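Snack bags, Wolde
Posted 2020-01-22 by Latifa Berrada

A small gallery of the snack packing for the Wolde get-together. We started buying in December, mostly at the big store in Prisbridge, and kept everything in the hall closet until it was time to fill the bags. The full order was 85 bags. Click any picture for the larger version.

Sweets and snacks on the dark marble top. The green Fox's wrapper is Crystal Clear, Spring Tea.

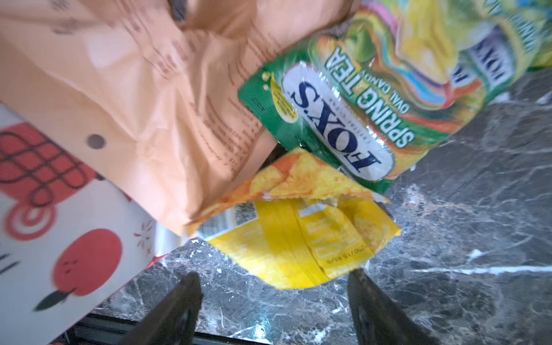 Hendrik Fourie set the budget at 260 and we came in a little under. Candy took the biggest share. Tumelo Van Wyk drove over to Didby for the last of it.

Paper bag with a red printed panel, green and orange packets sticking out of the top. More snacks to the right of it.
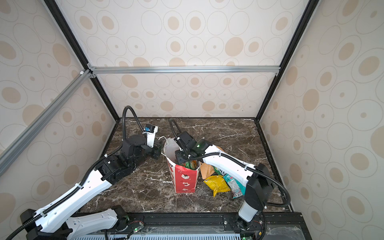 Tall packets go in standing up and the small candy fills the gaps. Chips go in last or they get crushed. Kristýna Jurčo wrote the packing list and has a copy if your group wants to use it.

Gift bag with white rope handles and "Happy" in red down the front.
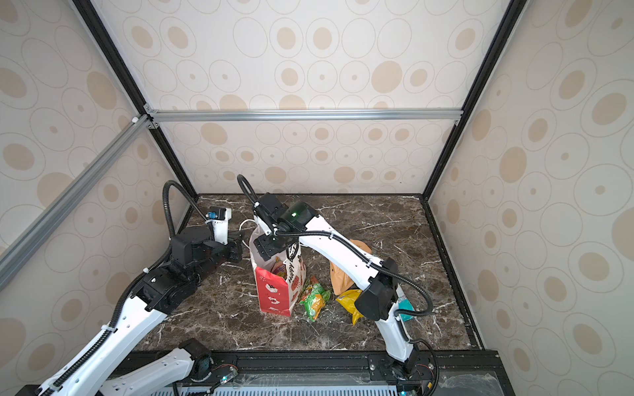

Leftover bags are with Yolandi Makhubela in Bendcombe. Please ask her before buying new ones. Pickup is from the side door, and name tags can be added there.

Back to all galleries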